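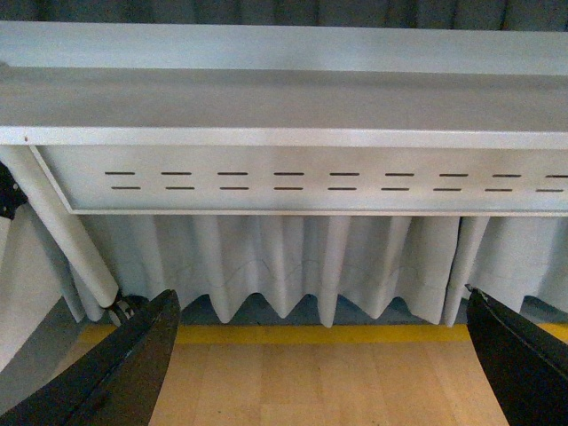

Dennis Kashindye has looked after small heating appliances at the Magesa repair room for 16 years. The work is mostly toaster ovens, with some kettles and hot plates. We spoke on a Tuesday, before the room opened, and the conversation stayed close to the bench.

His first subject was the table. He will not test an oven on wood or on a cloth.

"Flat, pale and bare," he said. "If a crumb or a screw drops I want to see it. On a dark bench you lose the screw and then you lose the afternoon."

The tables at Magesa are light gray, with slots in the panel under the top and a pleated skirt hanging below. Kashindye did not choose them. They came with the room, and he was against the skirts at first. He now keeps them on the condition that no cord runs behind the fabric. Cords go over the top and back to the wall, where they can be followed by eye.

"A skirt is fine for hiding boxes. It is a bad place for a plug."

I asked how he begins with an oven that has been brought in with no history. He said he unplugs it, opens the door all the way and leaves it open. The door tells him about the hinges before any tool comes out. It should go down in one movement and rest level. If one side drops first, the spring on that side is usually tired or has come off its hook.

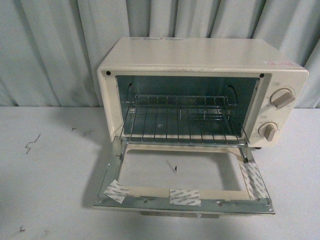 The rack comes next. Kashindye slides it in and out several times and listens. A wire rack that scrapes on one side has been bent, often by someone leaning on it while the door was down. He straightens it by hand, cold, and puts it back. He does not oil the runners.

"Oil in an oven is smoke later. People do it with good intentions."

The knobs take him longer. On an oven with two of them he turns each one through its full travel with the power off, and compares the pointer with the printed scale at both ends. A pointer that stops short of the last mark generally means that the knob has been pulled off and pushed back on in the wrong position. The thermostat behind it may be perfectly good. He estimates that about 100 of the ovens he has handled were brought in as faulty for that reason alone.

His colleague Kheri Nyanda keeps the log. Each appliance gets a line in a bound book, and the book stood at 827 lines when I visited. Nyanda writes down the condition of the door, rack, knobs, cord and labels, in that order, and adds the owner's complaint in the owner's words.

"'Burns the left side' is a useful sentence," Nyanda said. "'Does not work' is a line of ink."

Both men are strict about labels. A warning sticker stays on the housing even when it is ugly or half faded. For cleaning they use a damp cloth with a little Plellska, a mild liquid soap, and they go around the sticker and the printed scales without rubbing across them. Scale markings wear away faster than most owners expect.
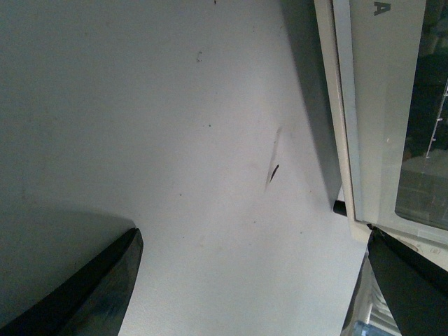 Scuffs are another matter. Kashindye does not polish them out of a housing or a tabletop. He wipes the surface, and whatever is left after the wipe is left for good. Abrasive pads are banned from the room. He used one on a Gillier oven in his first year and took the finish off a patch the size of a coin.

Windows get a dry cloth after the damp one. A tinted window shows streaks badly, and an owner who sees streaks assumes that the inside is dirty too.

Power comes last. He sets the oven well clear of any curtain, plugs it straight into the wall and runs it empty with the door closed. Nothing else is switched on at that outlet. The rule dates from an evening when a Kakora hot plate and a 2000 watt kettle shared one extension cord, and the cord went soft.

"It did not catch," Kashindye said. "I would still like that evening back."

He lets the oven cool where it stands, with the door down, and Nyanda closes the line in the book once the cord has been wound and tied.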